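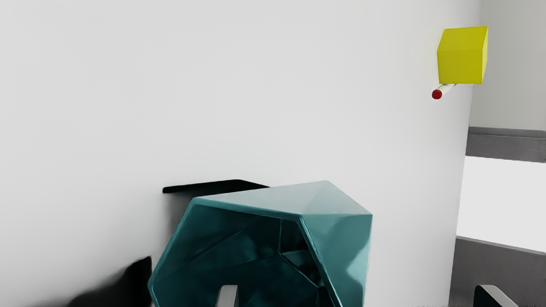

A simulated room with a teal faceted shell, a yellow cube and the gripper fingers.

About Arkament

Arkament makes planning and control software for robot arms. We started in Drotetberg with two desks and one rented server, and today we are 15 people. Most of us are programmers, and a few came to us from mechanical engineering.

Our main product is called Drinari. It is a motion planner which also looks after the grasp: it chooses where the fingers should go, and it plans the path of the arm at the same time. We write the planner ourselves, and also the tools for looking at its results.

Every change in the code is first tested in simulation. We keep a library of 900 rooms with objects of many shapes, and each night the planner runs 2,000 tasks in them on 64 processor cores. In the morning the team reads the list of failed tasks and divides the work. Odd shapes with many flat sides are still difficult for us, and we like to work on them.

Marjorie Ashworth leads the planning group. She also answers technical questions from customers, normally on the same day.

Since June we have a second, smaller office in Bustos, where the perception group works. Visitors are welcome in both offices on Tuesday afternoons. Please write to us a few days before, so that somebody has time to show you the software.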